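Speaker notes, clothing repair talk, 1st July

Slide 1. Title only. Say hello, thank Brian Mollel for the invitation and for setting up the chairs. Mention that the handout is by the door and has the thread chart on the back.

Slide 2. Start with the Gazi sweater survey. We asked members of the mending group what they had thrown out since October. 2,204 items were listed, and 567 of them were knitwear. Pause here. Most people in the room will be thinking of a sweater of their own.

Slide 3. What goes wrong with knits. Elbows thin out first, then cuffs, then the side seams under the arm. A dropped stitch runs downward, so catch it with a safety pin the day you see it. Don't cut the loose end. Pull it through to the inside and leave it long.
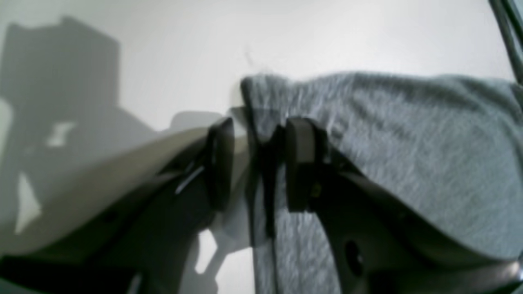
Slide 4. Matching yarn. Color matters less than thickness. If the yarn is too heavy the patch sits up and rubs. Unpick a little from the inside seam allowance if there is one. Wool on wool, cotton on cotton. For blends, go with whichever fiber is listed first on the label.

Slide 5. Swiss darning, demo. Use the big needle and the red yarn so the back row can follow. Come up at the base of the V, go behind the stitch above, back down where you started. Do one row and stop. Last time I did four rows and ran over.

Ask Njoroge Kinyua to hold up the Gurard cardigan while I talk. He did the left elbow and I did the right. Pass it around afterward.

Slide 6. Costs. A darning needle and two cards of yarn came to less than the bus fare here. The repair desk at Wutus charges 250 for one elbow. Fair price for the hours, but say it can be done at home.

Slide 7. Washing after a repair. Cool water, flat on a towel, no hanging. Skip this one if we are past the half hour.

Questions. Someone will ask about moths. Freezer, sealed bag, 2 weeks.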